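We use cookies to improve your reading experience. By continuing to browse this site you agree to our cookie policy. Accept | Manage preferences

3.2 The bin as furniture

Studies of tidying tend to treat the container as a given. Things are out, then things are in, and whatever they have been put into is mentioned once, in the methods, next to the make of the table. We did much the same in our first study (Hosseinzadeh and Tessier, in the pilot report) and were rightly told off for it by a reviewer who asked what the bin was like. We had no answer beyond "grey".

The present section tries to do better. Our interest is in how the shape and the state of a container affect where small toys come to rest and how easily they are found again. Parents we interviewed in the Jirkora part of the project held strong views on this. Several had bought shallow trays after giving up on deep boxes, and one described the bottom of her son's toy box as "where the good bricks go to retire". Manufacturers' catalogues, by contrast, give capacity in litres and leave it there.

Two properties seemed worth recording. The first is the slope of the walls. A flared wall sends a dropped brick back towards the floor of the bin, where a straight one lets it lean in the corner for ever, at an angle that small fingers find maddening. The second is wear. A new bin is smooth and uniform, and a brick of almost any colour stands out on it. A bin that has been in service is another matter, as it gathers scratches, pale areas and specks, some of which are much the size of the smallest pieces. Gullis, our shorthand for the household sorting task, was designed with factory-fresh bins in mind, and we now think this flattered everybody's results.

The bin in Figure 2 is the worn kind. Its floor is scratched and patchy, with a whitish area across the upper left that looks ragged at its borders, and a small round dark spot on the open right half. The green toy brick is easy to pick out against all this. A grey one would have been a less happy choice.

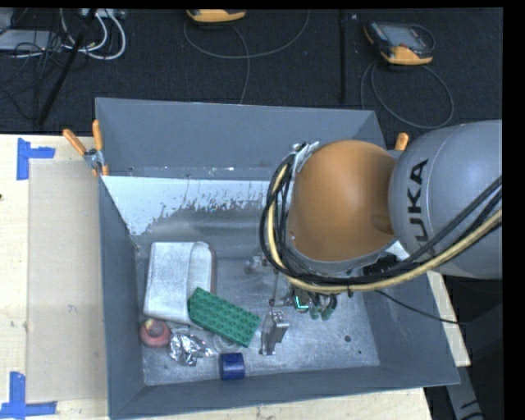 Figure 2. Large grey bin with flared walls on a pale plywood tabletop, with green toy brick.

3.3 Scoring wear

Each bin was given a wear score by two raters working apart. The scale runs from "as bought" to "would not be accepted by a charity shop", with three steps in between that took far longer to agree on than either end. The raters looked only at the inner floor and the lower part of the walls. Outer surfaces were left out, on the grounds that children seldom lose bricks there.

Of the 600 sortings planned, 568 were completed and 453 could be matched to a bin with an agreed score. Most of the shortfall came from disagreements over pale patches – one rater took them for damage as a matter of principle, the other for character. We settled on scoring any patch larger than a standard brick and ignoring the rest.

The Wijaya checklist, which we used for the toys themselves, has no entry for the container at all. We have added one to our own copy and would suggest that others do the same. It need not be long. Slope, colour and the state of the floor would have spared us most of a winter.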